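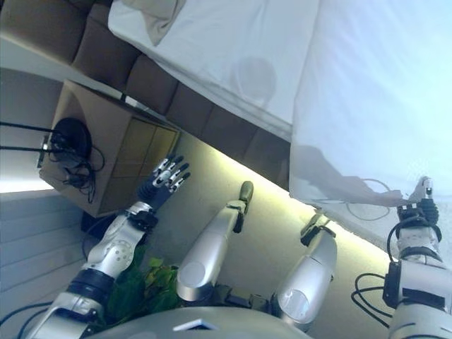 Guests don't want to be told off about towels, was the first comment we got back on our draft, and it kind of changed the project. We had planned a whole section on signs. The comment went on that the little cards by the sink are the first thing people stop reading, and that we should ask the laundry staff instead.

So we did that.

Topic: How much washing does a small hotel need to do? Group 2, Tourism and Environment, spring project.

Where we went
Two places in Teldale, a guesthouse and a bigger hotel near the station. Both send sheets out to the Lemau laundry across the river. We wanted a third one in Sterkisau but they never wrote back.

What we asked
When are sheets changed, who decides, what happens if the guest says nothing. We left 100 paper forms at the front desks, asking guests how often they want clean sheets during a stay. Not all came back. Should have put a box out, people just left them in the rooms and they got thrown away with the newspapers.

What we found
The guesthouse changes sheets every 3 nights unless asked. Bigger hotel still does it daily. Reason given: always done it that way, and the contract with the laundry is priced on a fixed amount per week, so washing less saves them nothing. We did not expect that. It means a card in the bathroom can't do much, even if every guest goes along with it.

Most guests who filled in the form were fine with waiting. Towels were different, people got fussier about towels. A few wrote that they'd like to choose at check-in. One form just said "more pillows."

White linen gets washed hotter than colored, according to the laundry, and stains mean a second wash. Makeup and self tanner are the worst. Coffee less than you would think.

Problems
Ran out of time for the water part. We had the Kuusk meter borrowed from the science room but the laundry only let us in during the morning and we have class then. So no liters in this report, sorry, only what people told us. Also our questions were a bit leading, number 2 especialy.

What we'd change
Talk to the laundry first, hotels after. Ask to see how the contract is set up. Shorter form. Try again in June when the rooms are full, becuase in spring the guesthouse was half closed and the answers came mostly from people staying for work.

Sources and blank form are in the folder.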